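4.2 Paper choice and the small print shop

We come now to the part of the study that gave us the most trouble, and (if we may say so) the most pleasure, namely the conversations with the shops themselves. The survey had told us that short-run customers ask for recycled stock far more often than they end up ordering it, and we wanted to understand where, between the first phone call and the signed proof, that wish gets lost. Serena Tedesco and Remo Marchetti visited 8 shops in Linley and Onia over the spring, and the last visit was made on June 26, 2019, just ahead of the July rush for school planners.

What the owners described was a matter of timing more than price. A customer ordering 2000 leaflets will usually accept a slightly higher quote for recycled paper if it is offered at the start. When it is brought up after the layout has been approved, the same customer tends to stay with whatever is already on the sheet. Of the 538 job tickets we were kindly allowed to read, those with the paper written in on the first line were much more likely to carry a recycled grade through to delivery. We should add that the tickets from Melis were filled in by several hands over the years, and we have left out the ones where the two of us could not agree on what was written.

Folding and finishing came up again and again, often without our asking. Heavier recycled sheets can crack along the fold if they are not scored first - a point on which every owner had a story - and six of them told us they now score such jobs as a matter of course.
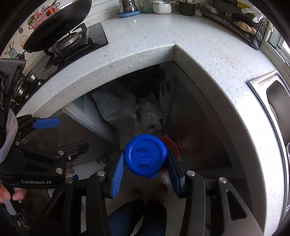 Figure 6

The shop in Stesach was the exception in nearly every respect. It keeps one recycled stock as its house paper and quotes everything on it, so that a customer who wants something else has to say so, and few do. Manuela Caputo has suggested to us that this works only where the regulars are loyal and the range is small, and we are inclined to agree with her, though one shop is a thin basis for saying much. We return to the question of house papers in the next section, where the larger printers are considered.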